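讲稿备注:家里洗衣,从分拣到晾干
主讲:Wendelin Rainer
时长四十分钟,提问另算。翻页处用“下一页”标出。

开场(三分钟)

先自我介绍,一句话带过:在Grosance洗衣房做了十一年,前四年在熨烫组,后来一直管水洗。今天只讲水洗,干洗不讲,有人问就请他会后来找我。
问一下在座的,有多少人洗衣服时看过洗衣粉包装背面的用量表。等大家举手,不要催。
交代今天的顺序:分拣、水、洗涤剂、污渍、脱水和晾干。讲义放在门口,要的人自己拿。

下一页:分拣

多数人按颜色分,这一步没错,但只分颜色不够。在洗衣房我们先按脏的程度分,再按面料分,最后才看颜色。
厨房抹布和衬衫都是白的,不应该放一桶。抹布上的油会到水里,再回到衬衫上。几次以后衬衫发灰,很多人以为是衣服旧了。
毛巾单独洗。毛巾掉毛,深色的化纤衣服很容易粘毛。
拉链拉上,扣子解开,口袋翻一遍。纸巾的事情不用多讲,大家都经历过。
牛仔裤翻面洗。新的牛仔裤头三次单独洗,水凉一点。
这里停一下,看有没有人提问。上次在Zuvemgate讲的时候,这一页就有人问内衣和袜子能不能一起洗。回答:能不能一起,看有没有脚气,没有的话分不分由自己。

下一页:水和水位

水的硬度。硬水里洗涤剂起泡少,洗完衣服发硬。烧水壶里有白垢的地方,水就偏硬,用量按包装上“硬水”那一栏。
水温。三十度洗日常衣物,四十度洗床单和毛巾,六十度留给抹布、病人用过的床品。洗标上写的温度是上限。
血和蛋清一类的蛋白质污渍先用凉水。热水会让它凝在纤维里,后面很难处理。
装载量。滚筒装到八成,手伸进去竖起手掌,上面还有空隙就可以。塞满了水进不到中间,衣服只是在转,没有互相摔打。
顺便报一下我们的数字:Grosance旺季一天收进来2,000件,其中1,216件是床单和枕套。床品重洗的原因,排在第一的就是装得太满。这个数字念慢一点,讲义上没有印。

下一页:洗涤剂
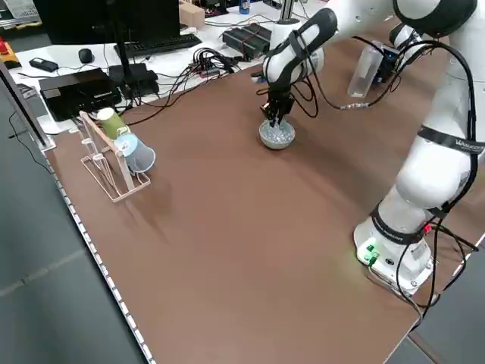 白色机械臂与一碗半透明小颗粒

先讲剂型。粉、液、凝珠、留香颗粒,四样东西用途不同。
洗衣粉碱性强,去汗渍、泥土比较有力,白色棉织物用它合适。低温短程序里可能化不开,深色衣服上会留白印。
洗衣液温和,容易漂清,彩色和化纤用它。浅色衣领可以直接涂一点,放十分钟再进机器。
凝珠方便,缺点是量固定。衣服少的时候一颗也嫌多。凝珠要先放进空滚筒,再放衣服,不要放进抽屉盒。家里有小孩的,放高处,盖子扣紧,这一句一定要讲。
留香颗粒只管香味,不去污。有人拿它当洗衣粉用了半年,来问我为什么洗不干净。
羊毛和真丝用中性的专用洗涤剂。普通洗衣粉里的酶会伤这两种纤维。
用量。家庭用户普遍放多了。放多了漂不净,残留的洗涤剂粘灰,衣服脏得更快,滚筒的胶圈也容易发霉。建议从现在的用量减三分之一,试两周。
柔顺剂:毛巾不用,运动服不用。毛巾用了不吸水,运动服用了不透气。
含氯漂白剂和洁厕剂不能混用,会放出有毒气体。重复一遍再翻页。

下一页:常见污渍

这一页按污渍讲,每种不超过一分钟,时间不够就跳过最后两种。
油渍。洗洁精原液涂在干的布面上,不要先沾水。揉一揉,放十五分钟,正常洗。
红酒、果汁。马上用干净的白布吸,从外往里按,不要擦。然后凉水冲背面。
汗黄。腋下和领口发黄,用彩漂粉加四十度水泡一小时。羊毛和真丝不能这样做。
圆珠笔。酒精点在背面,下面垫纸,纸脏了就换。先在衣角里侧试一下掉不掉色。
泥。等干透,刷掉,再洗。湿着搓会越搓越深。
霉点。轻的用彩漂粉,重的要接受洗不掉。我们在Aguiar收过一批受潮的台布,处理了三遍,还是报废了一部分。

下一页:预处理怎么配水
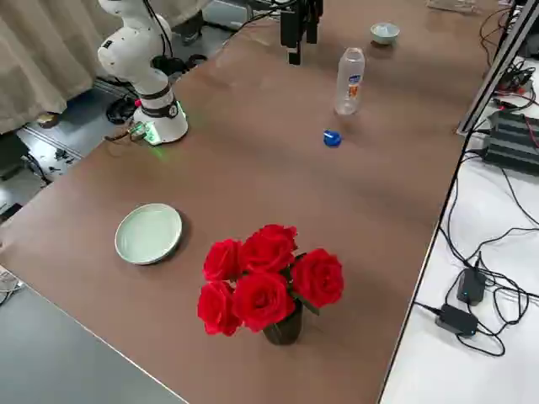
预处理液最好现配现用,氧系的彩漂粉加水以后几个小时就没什么作用了。水量要能把污渍整块盖住,粉先在少量温水里化开,再加到需要的量,直接撒在衣服上容易局部掉色。有人喜欢配一瓶放着慢慢用,彩漂粉不行,它加水后会放气,密封的瓶子会胀。只是加了几滴洗衣液的水可以存两三天,像照片里那种透明塑料水瓶就能装,装了以后瓶盖要拧好,瓶身贴上标签写清楚,别和喝的水放在一起。现场如果有人问小苏打加白醋,答:两样混在一起互相中和,分开用各有各的用处。

下一页:脱水和晾干

转速。棉和毛巾1,200以上没问题,衬衫800,羊毛400或者不脱。转速高,褶子多,烫的时间就长。
洗完半小时内拿出来。闷在滚筒里一晚上,有味道的要重新洗,光晾是去不掉的。
衬衫抖开,挂衣架,领子和门襟用手拉平。毛衣平铺,不要挂,湿的时候分量重,肩膀会变形。
室内晾的话,衣服之间留一拳,开窗或者开除湿机。靠墙挤着挂,干得慢,味道就是这么来的。
烘干机每次清绒毛网。Cendumano那边的洗衣间去年换过风道,清出来的绒毛装了两大袋。

下一页:洗衣机本身

门胶圈每周擦一次,洗完门开着。抽屉盒每月拆下来冲。排水过滤器三个月清一次,下面垫毛巾,会流水出来。
空机高温程序每月跑一次,可以放专用清洁剂。

提问(预留十五分钟)

可能问到的:
新衣服要不要先洗。要,贴身的尤其要。
衣服多少次洗一次。内衣袜子每次,衬衫每次,牛仔裤穿五六次,外套看情况。
酶制剂伤不伤手。手洗戴手套,皮肤容易过敏的人换无酶的。
送外面洗多少钱。不在这里报价,前台有价目表。

备用:如果投影出问题,跳过污渍那一页的图表,直接口述。结束前提醒大家把讲义最后一页的用量表剪下来,贴在洗衣机旁边。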